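Search this site

Last updated: January 2021

A Second Life for Office Computers

When Marilou Talavera started to collect old computers, she wanted only one, for her nephew. The office of a shipping company was closing on her street, and the manager told her she could have the machine if she took also the other 32.

"I said yes, and then I went home and I thought, where will I put them?" she remembers. Her answer was the dining room. The family ate in the kitchen until March of the next year, when she could rent a small shop in Brumunstead.

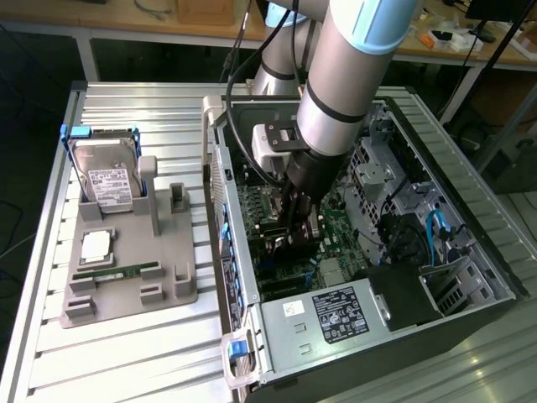 Talavera learned the work slowly, from library books and from an older repairman, Jhun Tiongson, who did not like to answer questions twice. Memory was her first lesson. A tower like the one lying open on its side, with the memory slots easy to reach on the green motherboard, is still what she prefers to give to a beginner. "A laptop punishes you," she says. "With a big case you can put your whole hand inside."

She has now given out 2,663 computers, most of them to students. Schools pay nothing. Families pay a small fee, and I asked her if this is fair.

"I was against it. But when it was free, people did not come back if something was broken. They were shy. Now they call me and complain, and I can fix it."
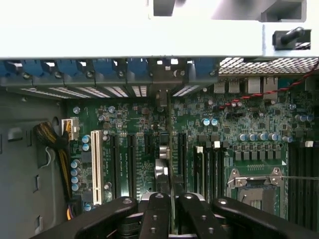
Photo: Janelle Fajardo

The hardest part, in her opinion, is the old data. Many companies are afraid to donate, and they prefer to destroy everything. Last year one firm sent 185 machines to the shredder after she had already visited twice. She still speaks about it with some anger.

Tiongson is retired now but he comes in the mornings. I asked him what kind of student she was. "Stubborn," he said, and went back to his coffee.

Talavera would like to open a second shop near the bus station, if the rent does not go up again.

Contact us | © Mumari | Back to top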